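Subject: Re: Open day at Tomia - worth the trip?

Hi all,

Sorry for the slow reply, I wanted to get home and sort my notes first. Quoting Remigiusz from earlier in the thread:

> On the list, Remigiusz Witkowska wrote:
>
> Has anyone been to one of the Tomia open days? I'm toying with taking a couple of our lot in March, but it's a long drive and I don't want to stand behind a rope watching a video. Do they let you see the data collection side? And can you ask questions, or is it all sales people?
>
> R.

Short answer: go! No rope, no video, and the only sales person I met was handing out biscuits.

Longer answer. Doors open at 10 and they split you into groups of 20, which sounds like a lot but people drift off to the coffee. We started in the Jeltetti room, where the arms are, and I'll be honest, I've seen plenty of arms. The bit I liked was upstairs, where they record people doing household jobs with hand-held grippers. It's done up like a living room, sofa and cushions and all, with cables all over the tiles (mind your feet). The job when I went in was a bag and a coat rack.
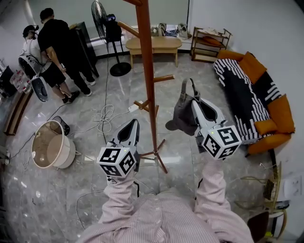

## What you can ask

Pretty much anything. I asked about the marker cubes on the grippers, and whether they mind people's sleeves getting in the way, and got a proper answer with a pencil sketch on the back of my programme. They're after 3000 recordings for the coat rack job alone and had 87 they were happy with. I'd have guessed it the other way round!

## Having a go

You get 2 tries each with the grippers if you put your name down at the desk. Do that first thing, the list was full by the time the Lukoševičius people turned up and they weren't pleased. It's harder than it looks - I kept wanting to turn my wrist the way I would with bare fingers, and my arms ached on the way home.

## Practical bits

- Parking is round the back, past the Nerkurero sign. The front is permit only.
- Lunch is sandwiches. Bring your own if you're fussy.
- The lift was out, so ask ahead if stairs are a problem for any of your group.
- The talk after lunch is mostly funding. I skipped the second half and went back upstairs.

Remigiusz, if you do book for March, let me know which slot. I've got a spare seat in the car and wouldn't mind another try at that bag.

Cheers,
M.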